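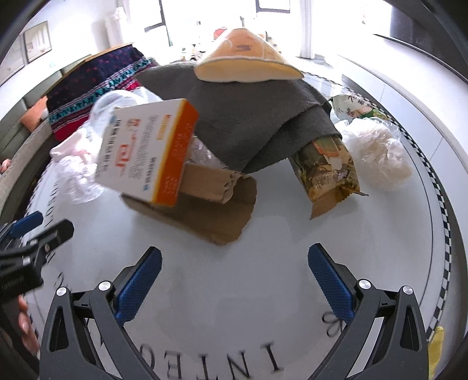

# Grudby hand gripper – care and setup notes

Welcome, and thank you for looking after one of these! This file lives next to the recordings so that whoever picks up the gripper next has something to read besides my handwriting on the lid of the toolbox. It covers the hand-held unit only. The mounting plate for the arm at Trinberg has its own README, which Kamrul Pathirana keeps.

## What to look over before a session

Start with the pads. Ours are the blue ones with the fine diamond grid, one on the inner face of each finger, and they do nearly all the work. Soft plastic bags and towels leave lint in the grid, and a linty pad lets go of a cardboard box much sooner than you would expect. Brush along the grid lines with an old toothbrush, then wipe with a damp cloth (plain water, please – the spray cleaner made the last pair go shiny).

Next, the linkages. Four silver screw caps, two per side. Put a thumb on each one and try to wiggle it. If it moves, snug it up with the short driver and stop as soon as you feel it bite.

Then open and close the fingers 30 times, slowly, while looking down on them. They should mirror each other the whole way. If one side lags, clean the pivots first and only then go after the screws.

## Changing pads

We swap pads after around 4000 grasps, or earlier if a corner lifts. Always change both, even when one still looks lovely. Let the new adhesive sit overnight with the fingers open. Piyumi Sikder has the spare sets in the Irnmont cabinet, second drawer, and she would like you to write down what you take.

## The table

Most sessions run on the white round table with the lettering on its rim. We like a mixed pile in the middle: a medicine box, a snack bag, a mesh bath puff, something draped, something crumpled. Leave the awkward leaning things leaning. If the window is very bright, run a short test clip and check that you can still make out the pads before you record a whole batch.

## Known problems

- A faint click on closing usually comes from grit in a pivot.
- Version 2 of the log script drops the pad change date. Type it in by hand until Habibur Fakir's fix is merged.

Questions go to Anwara Selvanayagam, best before lunch on a Tuesday.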